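Search this site
Enter keywords
Last updated 3/1/25

Introduction to Office Purchasing
Unit 5: Repair, Replace, or Pass On

This unit covers what an organization does with equipment it already owns. Units 1 through 4 dealt with buying. Most of the money questions here are the same ones, seen from the other end.

Useful life

Every item on an asset list has a useful life assigned to it. This is an accounting figure. It says how long the cost of the item will be spread over the books. A desk may stand in an office for many years after its value on the books has reached zero, and a cheap printer may be worn out well before. Do not use the accounting figure as a reason to throw something away.

Service life is the period during which the item does its job at a cost the organization will accept. It depends on use, on the supply of parts, and on what the job has become. A computer bought for typing letters may still type letters, but the person using it now also has to sit in video meetings.

The repair threshold

Many offices use a simple rule. If the repair costs more than a set share of the price of a replacement, the item is replaced. The share is called the repair threshold. In the Starkum case (see the reading packet) the threshold was 35 percent for all equipment. Staff at the Hekbridge branch objected that one figure made no sense for both filing cabinets and computers. A cabinet with a new lock is as good as it ever was. A computer with a new power supply still has its old processor.

When you work out the replacement price, include delivery, setup, and the time staff spend moving over. Students often leave these out and get a repair decision that looks worse than it is. On the repair side, include the time the item is out of service.

Worked case: Nandberg

Nandberg is a mail-order seed company. It had 56 desktop computers in two buildings, all bought in one order. The purchasing office wanted to replace them all at once, to get a volume discount and to keep one model throughout. The finance office wanted to replace them as they failed.

Points in favor of replacing all at once:
- one price, one contract, one warranty end date
- the same spare parts fit every unit
- training is done in a single round

Points in favor of replacing as needed:
- spending is spread over several budget years
- working units are not retired early
- units taken out of service can supply parts for the rest

The last point is easy to overlook. When all units are the same model, memory and power supplies can be moved from one to another. Nandberg kept a shelf of retired units for this purpose and wrote off their remaining value in April. Before you read the ending in the packet, decide which office you would have backed and write down why.

Passing equipment on

Equipment that leaves the building can be sold, donated, returned to the supplier under a trade-in clause, or sent for recycling. Whatever the route, the file needs 2 things: a signed release showing who approved it, and a record showing where it went. For anything that stores data, add a record that the data was erased or the drive destroyed. The Lambrakis case shows what happens when the release is signed but the drives are never checked.

Trade-in clauses should be read before the first purchase. Some require the original packaging. Others pay by weight once the item is past a certain age, and the amount may not cover the shipping.

For the next class

Read the Starkum and Lambrakis cases. Bring a one-page repair or replace memo for an item of your choice, with both costs worked out in full. Memos without a setup cost will be handed back.

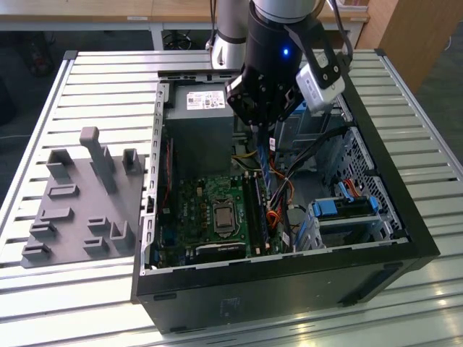

Fig. 5. Desktop computer with the side panel off, showing the power supply, processor, and memory.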